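Glass or plastic for the measuring stuff?
Posted Wednesday by oakbung_and_me in Bench & Supplies

oakbung_and_me
OK so I broke my second hydrometer cylinder this year. It went over in the sink while I was rinsing it, hit the faucet, gone. I make cider and a little plum wine in a kitchen the size of a closet, and I'm starting to think glass and I are just not compatible. Deltutel has a plastic cylinder for way less than what I paid for the glass one, and a plastic flask to go with it. Has anyone switched all the way over? I keep reading that plastic scratches and then holds on to smells, and my cider does not need to taste like last fall's garlic experiment.

slowferment
I switched six years ago and I'm never going back. The scratching thing is real but only if you go at it with a green scrubby. Soft bottle brush, warm water, unscented soap, upside down to dry. My plastic flask has been through a ton of batches and the only thing wrong with it is that the numbers are getting faint.

pressed_too_late
Gonna disagree. Glass for anything that sits, plastic for anything that's just passing through. I left sulfite solution in a plastic bottle over a summer and the bottle smelled so bad I ended up throwing it out with the bottle brush. A cylinder you fill, read and dump? Sure, plastic, who cares. But storage is different.

slowferment
Was that a food-grade bottle though? There's a big difference between a decent lab-type bottle and whatever the shampoo came in.

pressed_too_late
It was from Kyriakidis, the one on the Hovska road, and it was sold to me as food grade. I can't swear to what it really was. The label came off in the wash.

oakbung_and_me
See, this is my worry! How do you tell? Half of what I own has no markings on the bottom at all. I do like that plastic stuff can tip over and all you do is pick it up again.
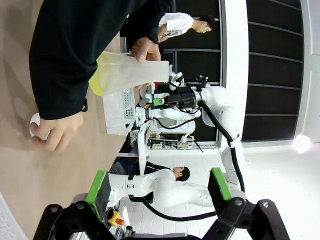
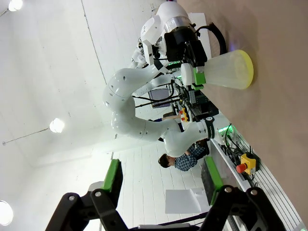
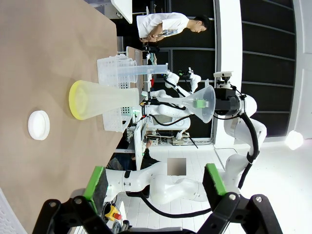
Trurkis Home Cider & Wine Club — Bench & Supplies board

cellar_rat_606
Look for the recycling triangle. A 5 is polypropylene, and that's what I'd want for a cylinder or a flask that's going to see hot water. Read the seller's page too, since the triangle only tells you what kind of plastic it is, and they should say if it's okay with food. No marking and no seller's page, I use it for watering plants.

Also — and I will die on this hill — most of the "plastic smell" people complain about is a lid put on while the thing was still damp inside. Leave the lid off until it's dry all the way through. I have a perforated basket on top of the fridge and everything goes in there open end down.

juniper_tub
Second the basket. Mine is an old one with holes in it from the laundry aisle and it does the job fine. I used to dry things on a dish towel and got lint in every single sample, drove me nuts.

Question for the plastic people, though. How do you read the thing? With glass I can see the curve on the liquid and I know to read from the bottom. In my plastic one it sits nearly flat and I never know if I'm reading it right. My last perry came out with a number that would make it stronger than sherry, and I promise you it was not.

slowferment
It's supposed to sit nearly flat in a lot of plastics. Put it on something level and get your eye down to the same height. I tape a strip of dark paper behind it. If you want to check the cylinder itself, weigh water in it on a kitchen scale. Room temp water is close enough to a gram per milliliter for what we do.

But your perry number is a hydrometer thing! The cylinder is only holding it up. Spin the hydrometer to knock the bubbles off and make sure it isn't leaning on the side.

juniper_tub
...it was leaning on the side. It's ALWAYS leaning on the side. OK, wider cylinder it is.

pressed_too_late
Still say a glass one is nicer to use. Yes, I know, I'm the guy who keeps all his glass in a drawer with socks on it.

oakbung_and_me
Socks is kind of genius. All right, I ordered the plastic cylinder and I'm keeping my one surviving glass jug for the sulfite. Skipped the flask for now, shipping was a joke. Will report back after the plums, which are late, like everything in my yard.

cellar_rat_606
Buy two brushes while you're at it. One for the skinny stuff. You'll thank me in September.

Related threads
Keeping notes for 365 days: does anyone really do it?
Airlock full of foam, should I panic
Best apples you can get near Hovska
Unscented soap that is truly unscented
Free to pick up: carboy with a chip in the neck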